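Speaker notes: Lids, trays and other small humiliations
11th April
By the author, for the Dalley evening talk

Start before they've settled. Don't wait for quiet, it never comes. Ask who owns a storage box they can't see into. Hands up. Ask who knows what's in it. Watch the hands go down.

Then own up. When we moved out of the old place on Antal Street I had 33 boxes, all of them opaque, all of them labelled MISC. One was labelled MISC 2, as though the first had been such a success. Pause here. If they laugh, move on. If they don't, move on faster.

Main point of the first half: a box is a promise to your future self, and most of us are liars. We put things in so we can stop looking at them. Fair enough, but then we pay for it in April when we need the extension cord.

So, see-through boxes. I was against them for years on the grounds that I didn't want to look at my own junk. I've come around. You can tell from across the garage whether it's worth getting up. Mention the Brerero catalogue, which has 152 pages of boxes and not one picture of a box with anything in it. Everyone in that catalogue lives in a house with no batteries and no string.

Lids. Spend some time on lids, people have strong feelings. A lid with latches is better than a lid you press down, until you lose a latch, and then it's a tray with ambitions. Ask if anybody has kept a lid after the box died. I have. I can't explain it either.

Labels. A strip of tape on the lid is fine. You don't need the label maker. I bought the label maker. It has labelled the label maker.

Next part is the tray, and it's the only bit of this talk that's any use, so slow down. When you're putting small matching things away (blocks, pegs, the good clothes pegs, whatever the kids have left on the stairs), don't go straight from the floor to the box. Put a shallow tray beside it. The tray is where things wait while you decide. The box is where they live. If you skip the tray you end up holding a fistful of bits over an open box, and in they go with the rest, and there's your MISC 3.

Put something flat and plain under the lot. A mat, brown paper, an old sheet if that's what's in the cupboard. Small pieces show up on it and you can get them back without crawling.

Slides now. Leave them up for a bit and drink some water.
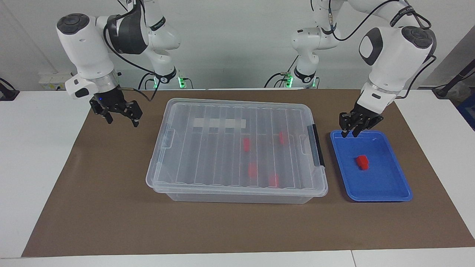
Blue tray, clear box, red blocks.
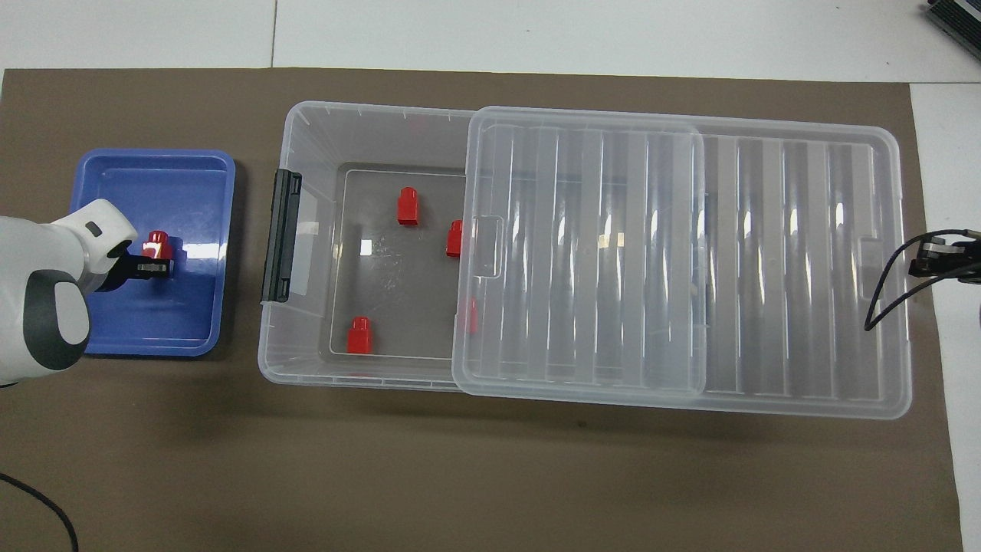

Colour is worth a minute. Red things get found. Grey things go under the couch and join a community there. If you're buying anything small for a house with children in it, buy it in red and thank me later, or don't, most people haven't.

Somebody will ask about cost. The full Rillateck shelving wall is $2990 before you've bought a single box to put on it, and for that I'd want it to come round and do the ironing. One clear box and one tray will get you through the first drawer. Do the drawer before you do the garage. I did the garage first and we ate takeaway for a week because I'd packed the can opener.

If there's time, tell the one about the Christmas lights. If there isn't, skip to questions. Likely ones: moths (cedar, and hope), whether you can stack full boxes (yes, heaviest at the bottom, I shouldn't have to say it but I've seen my brother-in-law's shed), and what to do with cables. I have no answer on cables. Offer them a biscuit.

Remember to collect the clicker before leaving. Put it in the front pocket of the bag, the one with the zip.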